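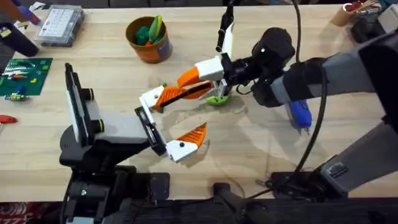

What should we check first when one arm stops short of the handover point?
The zero position of its gripper. Close the fingers fully by hand with the power off, switch on, and run the homing routine again before touching any of the saved poses.

Ticket 371
Project: Tonia (two-arm handover, student project, Hundstead robotics club)
Opened: Nov 2, 2025
Status: open, waiting for repeat test
Priority: normal

Problem as reported
The left arm is meant to take a part from the right arm over the middle of the bench. On most runs the left gripper closes early and the part drops. Both arms reach their poses without an error. Nothing in the log except warning 141, which we have had since March and which has never stopped a run.

Set-up
Controller: Plorano board, club firmware, not changed this term.
Fingertips: orange ridged ones on both arms. They have black inner pads.
Script: handover_slow, saved poses 1 to 14.
Wait time between close and release: 300 ms.

Log

Entry 1
Ran the script with no part in the gripper. Arms met in the middle and backed off again. No contact. Left gripper closed at the right place as far as we could judge by eye.

Entry 2
Same script with a part. Dropped. Ran it again, dropped again. The left fingers were already moving before the arm had finished its last short move.

Entry 3
Swapped the USB cables between the two arms in case it was a port problem. The fault stayed with the left arm. Swapped them back. Please label these, it took longer to work out which was which than to do the test.

Entry 4
Checked the screws on the left fingers. One was slack and has been tightened. Ran the script, part dropped. Probably not the cause but it should have been found earlier.

Entry 5
Looked at the script. The close command for the left gripper is sent when the arm controller says "pose accepted", and the right arm waits for "pose reached". The two halves were written by different pairs and then joined. Changed the left half to wait for "pose reached" as well.

Entry 6
First run after the change: part passed across. Second run: passed across. Third run: left gripper stopped a few millimetres short and did not touch the part at all. This is a different fault from the one reported.

Entry 7
Re-homed the left gripper as in the answer at the top of this page. The stored zero was out. Most likely it was saved while the old pads were still on – those are thicker. Saved a new zero and wrote it into the settings file. Ran out of session before we could do a proper set of runs.

Still to do
Run the full script 14 times without stopping and write down every result, including the bad ones.
Re-home the right gripper too. It has the same pads and nobody has checked its zero.
Find out what warning 141 means. The Plorano manual lists it under "bus timing" and gives no more than that.
Do not shorten the 300 ms wait until the runs are done.

Note for the Malhotra Cup team
The competition copy of the script still has the old "pose accepted" line in it. Do not copy poses across from this ticket. Take the whole file once the ticket is closed, and re-home both grippers on the day after the arms have been moved.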